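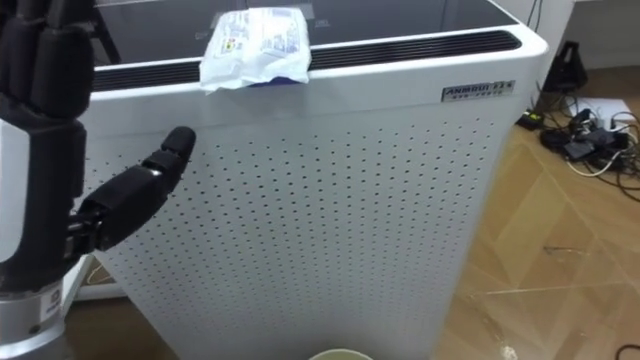
Chapter 7
The Air Inside

Take a slow breath. If you are like most students reading this book, the air you just pulled in came from a room, and it had already been through a kitchen, a hallway, a pair of lungs or two, and perhaps a window left open overnight. Outdoor air gets the headlines. Indoor air gets most of our breathing!

In Chapter 6 we followed smoke and dust across whole continents. Now we shrink the map down to one apartment, and the science gets more interesting as the walls close in. A pan of onions can change the air in a small kitchen within minutes. A damp towel on a door adds water to the air all afternoon. Even making a bed lifts skin flakes, lint and pollen back up to nose height, where the smallest of them drift for hours.

We will spend much of this chapter in Arkby, a river town of brick row houses and long, sticky summers. Marisol Lindgren, who taught chemistry at the high school there, asked her students to keep air diaries through the month of August. They wrote down when they cooked, when they swept, when the windows were open and how the rooms smelled. By the end they had 271 entries, and you will find a selection in Section 7.3, spelling mistakes and all.

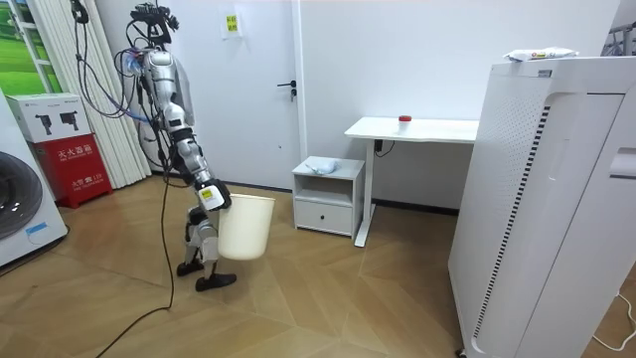 Reading the diaries, you start to see patterns. Evenings are busy. Rainy days are stuffy, with the windows shut and the laundry hung indoors. One student noticed that her bedroom smelled of the neighbor's toast every morning — a lovely clue that air was moving through a shared wall. We will come back to that toast when we study pressure differences, and you will be able to explain how it got there.

Three ideas run through everything that follows. The first is the source: where a gas or particle comes from. The second is exchange, the swapping of indoor air for outdoor air. The third is removal, which covers filters but also plain old settling, the reason there is dust on top of your bookcase.

Before you begin

Pick a room you use every day and spend 8 minutes in it with a notebook. Write down every source you can find. Then leave, walk outside for a little while, and come back in. What do you smell in the first few seconds? Write that down fast, for your nose gets used to a room very quickly. Keep the page — you will need it in Section 7.1.

Key terms: particle, vapor, air exchange, settling, relative humidity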